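Trenow Urges State Lawmakers to Shorten Work Permit Renewals

DOSTOLCOMBE, 19th September - Trenow, a nonprofit legal aid group for immigrants, is asking state lawmakers to back a resolution calling for faster renewal of federal work permits.

The group says too many people with pending applications lose their jobs while they wait for a new card. Employers in the Dostolcombe area have told Trenow they want to keep those workers but cannot leave them on the payroll once a permit has expired.

Trenow reviewed 1036 renewal cases handled by its office since April. In 106 of them, the worker was taken off the schedule before a decision arrived. Most were employed in food processing, home care or warehouse jobs.

"These are people who filed on time and paid the fee," Trenow said in a statement. "They should not lose a paycheck over a delay they have no control over."

The resolution would have no direct force, as work permits are issued by the federal government. It would ask the state's delegation in Congress to support a longer automatic extension for anyone who files before the expiration date. It would also direct the state labor office to publish plain guidance for employers on which documents they may accept.

Arico, a regional association of small businesses, has endorsed the measure. The association has 600 members and says that replacing a trained worker costs its members more than holding a position open, but that few can hold one open for months.

Opponents of the resolution have said the state should stay out of federal immigration matters. Trenow replied that the state already collects payroll taxes from these workers and has an interest in keeping them employed.

A petition in support of the resolution has gathered 2200 signatures. It will be delivered to the statehouse before the labor panel meets to hear testimony. Written comments may be sent to the panel by mail or through its website.
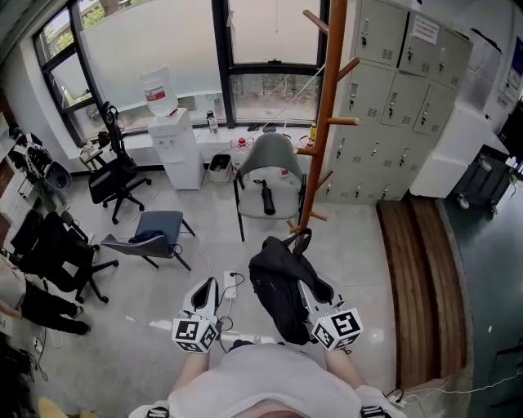
Does the resolution change who can get a work permit?

The rules on who qualifies would stay the same. The resolution deals only with the time between filing a renewal and receiving a decision.

Trenow will hold free renewal clinics at its Dostolcombe office and at the Yoo Community Center. People planning to attend should bring their current permit, a copy of any receipt notice and two passport-style photos. Interpreters are available on request.

About Trenow

Trenow provides free and low-cost legal help with work permits, family petitions and citizenship applications. It does not endorse candidates for office.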